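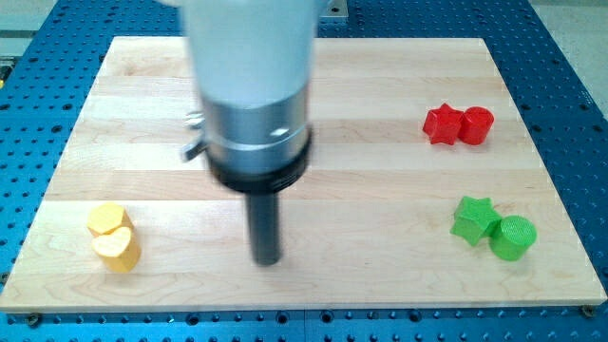
About us

Dumgate is a small company in the town of Ditden. We teach robot arms to do handling work by showing them how it is done. A person moves the arm by hand, or drives it from a control desk in the next room, and the arm learns from what the person did. We do this work for manufacturers who have many small parts and not enough time to write a program for each one.

How we started

The company was founded by Cyprian Dudek, who came to this country as a toolmaker and learned robot programming in the evenings. He was spending whole weeks writing positions for jobs that his colleagues could explain with their hands in one minute. In January he rented a unit on Drolldale Road, bought a second-hand arm and began to record demonstrations. Today we are 12 people. Most of us came from the shop floor, and only three have studied robotics at university.

How we work

Every new operator begins with coloured blocks on a wooden board. The blocks are stars, cylinders, hexagons and hearts, and the arm carries only a plain rod, so it has to push them and cannot pick anything up. Bringing a star beside a cylinder of the same colour sounds like a game for children. When you try it by remote control for the first time, you will see that the block turns when you push it away from its centre, and you must go around to the other side and correct it. We keep these corrections in the recordings. An arm which has seen only perfect pushes does not know what to do after a bad one.

The block library now has 1824 demonstrations, of which 946 were made by remote control and the others by guiding the arm by hand. We have no preference between the two methods — hand guiding is faster to learn, remote control gives a cleaner view of the board.

Customers and training

Our longest customer is Iwasaki, a packing firm, where operators have taught 53 different tasks with our help. We also give a two-day course at our workshop for groups of up to four. No programming knowledge is needed, but please wear closed shoes and tie back long hair.

Visitors are welcome by appointment. The entrance is at the rear of the building, beside the tire shop, and parking is free after the second gate.

Page last updated 2025-05-16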